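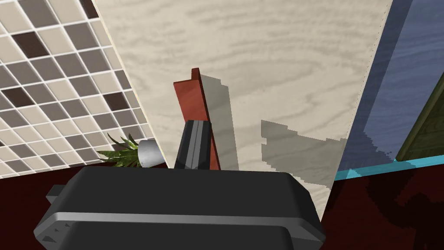

Household tips for people who run

By Pascual Villalba
Saturday, March 9, 2019

My wife says that a runner in the family makes more laundry than a baby. We have two runners now, me and our daughter, who does the 800 metres with the club in Prernberg, and so I have learned some things about shoes, shirts and bottles. I write them down as I do them at home. Some I have from older members of the club, some from my own mistakes.

Wet shoes

Take out the insoles and the laces first. Many people leave the insoles inside, and then the shoe is still damp underneath on the next evening. Put crumpled newspaper into the toe, not too tight, and change it after one hour and again before you go to bed. The first paper takes the most water. Do not use the shiny pages from magazines, they drink nothing.

Never put the shoes on the radiator. I did this in my first winter here with a pair of Britar shoes and the sole came away at the front. A chair near the radiator is good enough. Stand the shoes on their heels with the opening towards the warm side.

Spikes

Unscrew the pins after a wet race, also if you are tired. When they rust into the plate you will need pliers, and with pliers it is easy to damage the thread. I keep the pins in an old jam jar with a few grains of dry rice. Before I screw them in again I put a very small drop of sewing machine oil on a cotton bud and touch each thread with it. Only touch. Too much oil collects sand.

If a pin is already stuck, lay a cloth with warm vinegar on it for the time of one coffee, then rinse with clean water, dry it and try with the key. Turn it a little in both directions. For the season which begins in July on our local track we always buy a fresh set, they are not expensive.

Mud

Let it dry. This is the hardest advice for my daughter, who wants to wash everything at once. Dry mud falls off with an old nail brush, but wet mud you only press deeper into the material. Brush outside or over the bath, afterwards use lukewarm water with a little washing-up liquid. For white soles I make a paste of baking soda and water, leave it a few minutes and wipe it away.

Do not wash running shoes in the machine. I know people who do it and are happy. My own pair was stiff like a board.

Shirts that smell clean only until you wear them

This is a problem of every synthetic shirt. In the cupboard it smells of nothing, and after ten minutes of running it smells like last year. What helps in our house:

Turn the shirt inside out before washing.
Soak it for half an hour in a bucket of cold water with one cup of white vinegar.
Wash at 40 degrees if the label allows it, with less powder than you think.
No fabric softener, never. It stays in the fibres and keeps the smell inside.
Hang it up immediately when the machine is finished.

Never mix the vinegar with bleach, also not in the same bucket one after the other, because the gas is dangerous.

If you come home late and cannot wash, do not leave the kit in the bag. Hang it over the shower rail for the night. The bag itself should stay open too. I turn ours inside out once in a week and shake it from the balcony, when the neighbour below has no washing out.

Race numbers and safety pins

Safety pins make holes and sometimes rust marks. For the rust marks use lemon juice and salt on a white shirt, put it in daylight for an hour, rinse well. On a coloured shirt test it first on the inside of the hem. I also keep a small magnet in the sewing box, very useful when somebody drops the pins on the carpet on the morning of the competition.

Bottles

A bottle that smells of old orange drink can be saved. Fill it with warm water and two teaspoons of baking soda and leave it over night, without the lid. The lid goes separately in a bowl. Pull out the mouthpiece if it is possible, the black dots are always under there. A brush for baby bottles is the right size, and an old toothbrush for the thread. Store the bottle open.

When the plastic inside is scratched you should throw it away. We had a Pasoletti bottle for seven years and I was sorry, but it was no longer possible to get it clean.

A drink you can make yourself

For a long training on a warm day I mix 100 ml of apple juice with 130 ml of water and a small pinch of salt. Make it fresh and drink it the same day. For the whole family I make it in the big jug, the amounts are then by feeling.

Medals and ribbons

The ribbons take dust and become grey. Wash them by hand in cold water, each colour alone, because the red ones bleed. Press them between two towels and iron on the lowest level with a thin cloth on top. Keep the medal itself out of the water when it is painted. I rub mine with a dry cotton cloth, and our daughter's medal from the Wysocka cross-country also, although she says it looked better with the dirt.

If you have a good method against the smell of shin pads, please write to me. My nephew plays football and I have found nothing.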